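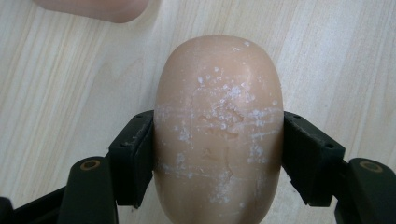
Why did the soap line at Primunetti stop for most of a shift? A bad grip-force setting got copied to both packing cells, and the machines spent the morning squeezing bars until they shot out sideways.

The company, which makes bath soap and not much else, confirmed the stoppage in a short notice to customers dated 2 October 2025. The notice calls it "a handling irregularity." People on the floor have been calling it the slip-and-slide.

According to the notice, the trouble began with a routine software update to the two-finger grippers that pick up finished bars and set them into cartons. The update was supplied by Cillari, the integrator that has looked after the cells since January. Somewhere in the process a force value meant for a hard plastic travel case ended up in the recipe for bare soap. The grippers did as they were told.

Soap is an awkward thing to hold at the best of times. It has curved sides, a waxy skin and a habit of shedding white crumbs wherever it gets scraped. Too little force and it drops. Too much and it leaves the fingers at speed, which is how 786 bars came to be written off. Most had dents in the sides. Others were never handled by the robots at all but were standing in the way of ones that had been.

No one was hurt, though one bar cleared the guard fence and landed in the walkway, and it is the bar in the walkway that has kept the safety people busy. The fence was built to keep hands out. Keeping soap in was not on the drawing.

"We had a camera checking for missing bars and a camera checking for crooked labels," said Celeste Lagos, who runs packing at the plant. "We did not have anything checking for flying ones. I have now filled out a form that has a box for projectile, and I ticked it."

The cells did raise a warning. It was logged as "part lost," the same message an operator sees when a bar tips over on the belt, and on a normal day it gets cleared with a button. It was cleared with a button 3 times before someone walked over to look.

Cillari has gone back to the old setting and says force values will now be locked to each product, with a second sign-off for any change. The fingers themselves checked out fine. Primunetti is raising the fence panels and has asked for a separate alarm when a bar goes missing after it has been gripped - a distinction the system did not make before.

Bars are being test-gripped by hand with the same style of finger before the second cell goes back to full speed. The first is already running, a little slower than it used to. Customers waiting on cartons have been told to expect a short delay.

The written-off soap will be ground up and pressed again. The walkway has been mopped. Lagos said it took 2 tries, as the first one mostly made suds.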